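Two-Arm Sorting Cells: Planning and Budget Questions

Who approves a purchase?
Requests under $3000 go to Selamawit Jemal. Anything above that needs a written quote from Mellier or Ilterley, submitted by 25th May.

What does the base price leave out?
Grippers, freight and the work surface. A spare pair of gripper fingers is $869 — please budget for one set per cell.

Can we start with one arm?
Yes, but the frame should be ordered for two. Adding the second mounting later costs $1259.

What materials should we allow for?
Cloths in several colours, baskets and clear plastic containers, on a green surface.
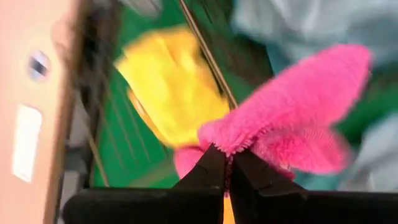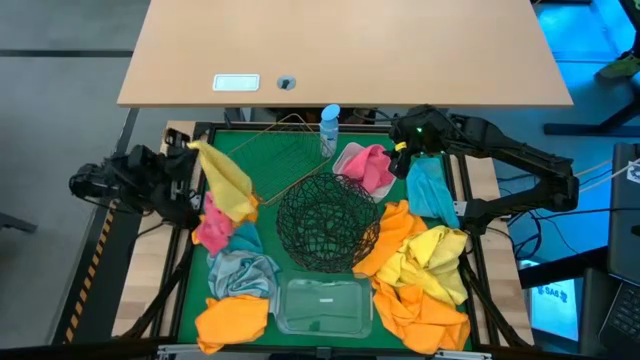
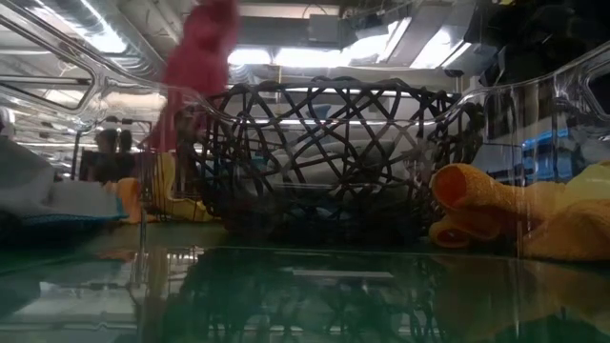

Is training included?
Two sessions are covered in the first year. Further sessions are booked through Natnael Tamiru and charged to the receiving department.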